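The Basket Case

A sceptic's look at the plastic laundry basket, and the advice that comes with it

By Adine Pawłowska

There is a shelf in every big housewares store where the laundry baskets live, and there is a sign over it that promises to change your life. I have been reading that sign, in one version or another, for most of my adult years. My life has a pile of laundry on it. The pile gets moved from the bed to a chair, from the chair to the bed, and on bad weeks from the bed into the dryer again for another ten minutes to get the creases out.

So when the organizing people started telling us last fall that the basket was the answer, I had my doubts. The theory has been going around under the name of the Plimthorpe method, and it goes like this. You do not fold. You carry the clean clothes to a table, you set an empty basket at the back of that table, and you move each piece from the pile into the basket in the order you plan to put it away. Folding happens later, at the drawer, if it happens at all. Fans say it saves a whole evening a week. They say it in the tone people use for cold showers.

I tried it for two months, through December and into the new year, with a household that goes through more shirts than seems decent. I am still not a convert, though I did learn a few things about baskets.

The first is that a table matters more than any container you buy. Sorting on a bed is miserable. The mattress sags, the socks slide into the dip, and everything you have set aside creeps back toward everything you haven't. A hard, flat top at waist height fixes most of that, and it costs nothing if you own a kitchen. I'd put that ahead of any method with a name. Wipe it down first, and look out for splinters and crumbs. Wood is kind to fabric when it's smooth and terrible to knits when it isn't.

The second is that the basket people are overselling holes. A store clerk told me the perforated kind "lets the clothes breathe." Clean, dry clothes don't need to breathe. They are going in a drawer. Holes are a fine idea for damp towels on their way to the line, and they do make a basket lighter to carry up the stairs, but I wouldn't pay extra. The cheap white one I had already did the same job as the Fisavard I bought for the experiment, which has a softer handle and a much nicer label.

What the holes will do is catch. Anything with an open weave - lace, crochet, a loose summer sweater - can snag on a rough molding seam, and you'll hear about it before you see it. Run your hand around the inside of a basket before you buy it. If it scratches you, it'll scratch your cardigan. Lacy things should go in last, on top of something plain.

The third thing, and here I part company with the method for good, is the business about order. You are supposed to start with the pieces that belong in the lowest drawer and finish with the ones that hang. That works if you can see what you have. A real heap doesn't show you what it has. The big white items swallow everything, and you pull on what looks like a pillowcase and get a sleeve. By my third load I had given up on drawers and was sorting by color, darks on the bottom, and it was faster. It also left the light things on top where lint from the navy stuff couldn't fall on them. I can't prove that helps. It felt like it did.

And then there's the matter of what the basket becomes once it's full. The method assumes you'll carry it straight to the dresser. I'd like to meet the people who do. In my house a full basket is furniture. It gets lived out of, and by the end of the week the clean shirts at the bottom have creases you could fold a map along. The dark ones are worst, and they're on the bottom, thanks to me.

One old trick does help with that. Hold a long garment up by one end and let it hang for a moment before it goes in. Gravity takes out the worst of the twisting, and you find the sock that was riding along inside. My grandmother did this with every single dress and I thought she was showing off.

I'll give the Plimthorpe crowd some credit. The heap on the table does get smaller, and you can watch it get smaller, and that's more than can be said for the chair. I just don't believe it needed a name, a 3,000-word online guide, or a starter set of 2 matching baskets. There are supposedly 1,000 households signed up for the spring course. I hope they all own tables.

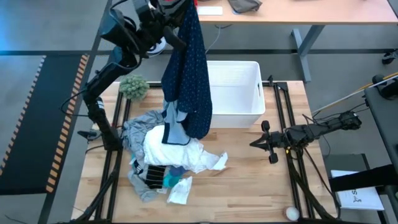
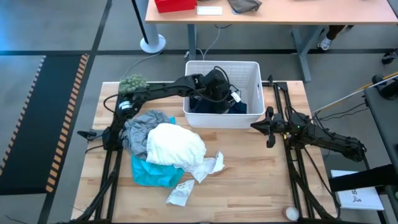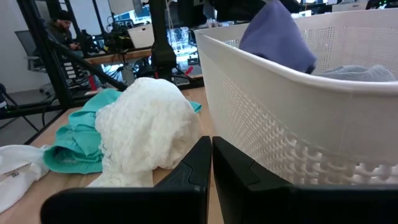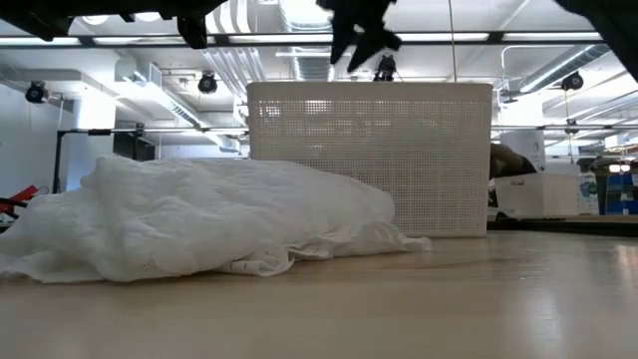
Laundry on a wooden tabletop, with a white plastic container at hand.

Is it bad for clean clothes to sit unfolded in a basket for a few days?

Cotton and linen will crease, and the pieces at the bottom will crease the most, but a few days won't damage anything that went in fully dry. Damp clothes are another matter. They can start to smell musty overnight, so check waistbands and thick seams before you load the basket. Shirts you care about should go on hangers the same day, and the rest can wait.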